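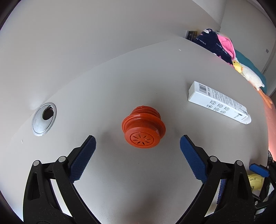

4.2 Small and composite items in kerbside recycling

The sorting rules given to households in the four participating districts differed most in their treatment of small items. Tralormont and Kostent asked residents to leave closures on bottles, while Osagie and Foltum asked that they be removed and placed in general waste. Items such as the orange-red threaded stopper in Figure 3(a), with its wide flange and slotted face, fell under none of the published rules, which referred only to "bottle lids" and "jar lids". Survey respondents were asked where they would place a closure of this type if it were found apart from its container. Answers were divided in every district, and respondents who reported having read the council calendar were no more consistent than those who had not.

The household survey returned 2,819 completed forms. Forms were delivered with the rates notice and could be returned by post or at the council counter. Renters were under-represented in all districts, most clearly in Kostent, where a large share of dwellings are managed through agents and the rates notice is not forwarded to the occupant. The results below have been weighted by tenure but not by age. Weighting by age was tested and changed the direction of no finding.

Residents were also asked how they decided what to do with an item when they were unsure. The most common response was to put it in the recycling bin. This behaviour has been described elsewhere as hopeful recycling, and it was reported by owners and renters alike. A smaller group said they put all doubtful items in general waste, and these respondents were more likely to live in households that had received a contamination notice in the past year. The notices appear to have had an effect on behaviour, although the effect may have been to remove acceptable material from the recycling stream along with unacceptable material. The present study was not designed to measure this loss.

4.3 Paper cups and printed food packaging

Paper cups presented a separate difficulty. Many are lined to hold liquid, and the lining cannot be judged by eye once the cup has been flattened. Council guidance in Foltum classed all cups as general waste. Guidance in Osagie accepted "clean paper and cardboard" without mentioning cups at all, and the contact centre in that district advised callers to use their own judgment. Cups with full-colour printing, as in Figure 3(b), were considered recyclable by a greater share of respondents than plain white ones. Several written comments gave the printing itself as the reason, on the view that a coloured surface meant ordinary cardboard. Others assumed that a package bearing a picture of a food had been in contact with that food and should be kept out of the bin.

Language was raised in the written comments in all four districts. Printed disposal advice, where it exists, is of limited use to a household that does not read the language of the package, and the council calendars were issued in English only. Tralormont has since added pictograms to its calendar. Kostent intends to do so when its present collection contract ends.

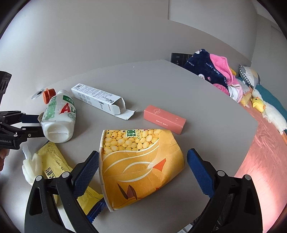
Figure 3. Items from the small and composite categories: (a) plastic closure; (b) flattened paper cup.

One respondent in Osagie wrote that she had rung the council twice in the same month about cups and had been given two different answers, and that after the second call she stopped asking and put everything in the red bin. Comments of this kind were coded as "conflicting advice". They were more frequent in districts where the contact centre was shared with a neighbouring council, and they were seldom accompanied by any complaint about the collection service itself.

4.4 Rule length and reported confidence

Confidence was measured on a scale of 1 to 5, with higher scores indicating greater certainty that items were being placed in the correct bin. Scores were higher in districts with shorter lists of rules. Foltum, whose calendar gives 10 rules on a single page, recorded the highest median. The calendar in Osagie runs to several pages and includes exceptions within exceptions, for example in the case of pizza boxes, where the lid and base are treated differently depending on soiling.

Confidence should not be read as accuracy. In the sorting exercise described in Section 3, Foltum residents were confident and frequently wrong about aerosols, which their calendar omits. The relationship between the two measures is taken up in Section 5, together with the question of whether a common set of rules could be adopted across districts that use different processing facilities. Any such change would need to be timed to the contract cycle, as sorting specifications are fixed when a contract is let and can be varied only by agreement between the council and the operator.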